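Category: Site visits / Food handling
27 June 2021
By Mirjana Ivanov

The Pludum site at Ovorstead packs chilled ready meals and steamed goods for canteens and hospital kitchens. I went to see the pick-and-place line in the main hall and the smaller development room behind it, where new handling tasks are worked out before anyone on the floor has to live with them. The visit lasted most of a morning. Velimir Kadrić, who runs process engineering there, took me round.

Entry is through the usual hygiene lobby: coats, hairnets, boot wash, jewellery off. The hall is kept cold and is louder than I had expected, most of the noise coming from the tray denester at the head of the line. Two arms supplied by Brevton stand over the belt and place portions into trays. Before January this was done by hand, by a team of eight standing shoulder to shoulder. There are now four people on the same stretch. The other four went to the allergen store, to labelling and, in one case, to the development room. Kadrić said there had been no redundancies, and the two operators I spoke to separately gave the same account.

The arms handle rigid items well. Soft items are a different matter. A bun that is gripped too hard keeps the mark, and a bun gripped too lightly is dropped on the turn. The current setting on the line is a compromise, and rejected pieces go into a grey crate at the end, which is weighed at each break. Kadrić would not give me the reject rate. He did say that it is worse at the start of a shift, and that they are looking at the temperature of the finger pads.

The development room is reached by a short corridor past the engineers' lockers. No food is used at this stage. The trials are done with toy food and foam blocks on a gridded cloth, and the basic exercise is to move a bun in or out of a bamboo steamer without disturbing its neighbours. The arm carries a small camera close to the gripper, so the view changes with every movement of the wrist.

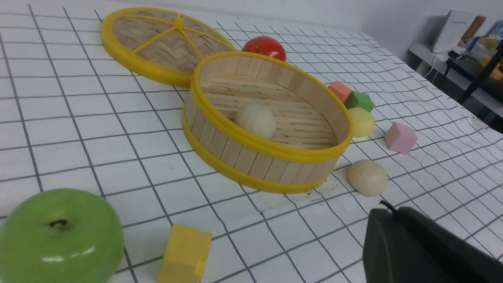 Objects are set out afresh for each run, and the operator who does this is asked to avoid falling into a habit. It sounds trivial. In the first weeks, I was told, the layouts had become so alike that the results looked far better than they were, and the work had to be repeated. The layouts are now drawn from a printed list, with room left for the operator to add something awkward.

Each session consists of 20 runs, after which the operator changes over. The job is done by people from the line, not by engineers. They guide the arm by hand control, mark the run as good or bad, and write a line of comment. The comments are short and to the point: "came in too low", "pushed the lid", "let go early". Kadrić reads all of them and considers them more useful than the scores. The room has logged 350 sessions to date.

I asked the operators what had changed for them. The first answer was shoulders. Placing portions at belt speed is hard on the upper arm, and rotation every two hours never quite dealt with it. The second answer was less favourable. Work beside the arms involves long periods of watching, broken by stoppages that have to be cleared quickly, and several people find this more tiring than the packing was. One woman said she missed talking — the old line faced inwards, the new one has everybody facing a guard panel.

Pay is a further point. Operators who complete the training module move up one grade, but the module is only run on the day shift. Night staff have to swap shifts to attend, and few have done so. Management says a night session is planned. No date was given.

The software for both the line and the development room comes from Ristić, under a service contract. Faults outside office hours go to a telephone desk, and a stopped arm can wait almost an hour for a reply. During that time the line reverts to hand packing, for which the old benches have been kept, folded against the wall. I saw them in use briefly towards the end of the visit, when the second arm halted on a guard fault. The changeover was quick and was done without any instruction from the supervisor.

Visits to Ovorstead are by arrangement through the site office. Visitors need flat closed shoes and should allow time for the health questionnaire at the gate. Parking is on the north side, behind the cold store.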